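Pastia to Open Desk Supplies Store in Dundunthorpe in May

DUNDUNTHORPE – Pastia, a retailer of desk and drawer organizers, will open its second store in May, in a 4,000-square-foot unit on Mill Street. The store will stock 77 organizer products, among them divided trays, pen holders and stacking boxes, along with a small range of markers and notebooks.

Divided trays are the company's best-selling line. Customers buy them for pens, small jars, lids and other items that tend to collect on a desktop. 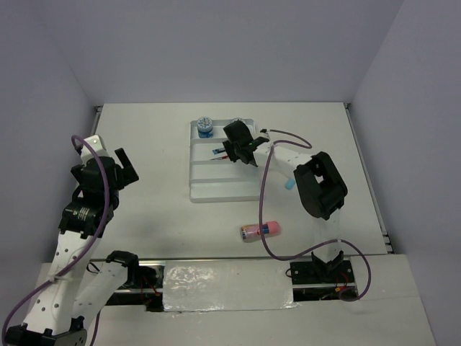 The new store will have a row of tables where shoppers can try a tray with their own things before buying it. Staff will help with sizes and can order trays that are not on the shelf. Most orders arrive at the store within a week.

"People come in with a bag of whatever was on their desk and want to see if it fits," said Efe Etim, store manager. "We wanted enough table space for that."

Pastia's first store, in Vustunen, will keep its current hours. The Dundunthorpe store will employ 32 people and open daily at 9 a.m. Parking is behind the building, with the entrance on Mill Street.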